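Robot Stops Short or Drives Into a Flat Wall: What to Check
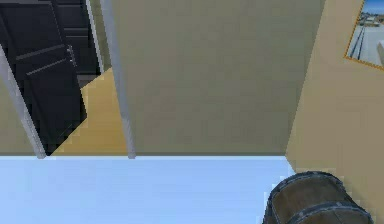 Simulated room, view toward the olive-grey panel. Doorway at left, barrel at lower right.

A home robot that steers by camera can lose its distance estimate in front of a smooth, single-color surface. In our simulator the fault shows up in two forms: the base halts with a "no path" error, or it keeps rolling until the bumper trips. Lech Zieliński logged both at the large matte panel, on the same Flirkham build.

Before anything else, press the stop button and cut drive power. Do not reach under a base that is only paused. A paused base can resume on its own when the planner clears.

Then work through the following.

1. Read the depth log. Fault code 227 means too few matched points. Code 256 is a bumper event and says nothing about the camera.

2. Compare targets. Aim at the barrel or the framed picture and run the range test again. If those return a steady distance and the panel does not, the lens is fine and the surface is the problem.

3. Set the approach limit to 30 cm for plain walls. The default is lower and leaves no room to brake.

4. Check the opening. A door standing partly open narrows the route, and an old map may still hold it as fully open. Remap after moving any door.

5. Raise the planner timeout to 3000 ms. Shorter values gave false halts on the March build.

In a real house, a strip of patterned tape on a bare wall usually cures code 227 — place it at lens height. Glossy tape makes it worse.

If the bumper trips twice in one run, take the robot out of service until the switch has been tested by hand.

Related tips
Cleaning a Bumper Switch
Liston Battery Packs: Storage and Charging
Marking Glass Doors for Camera Robots
Resetting the Otside Map After Moving Furniture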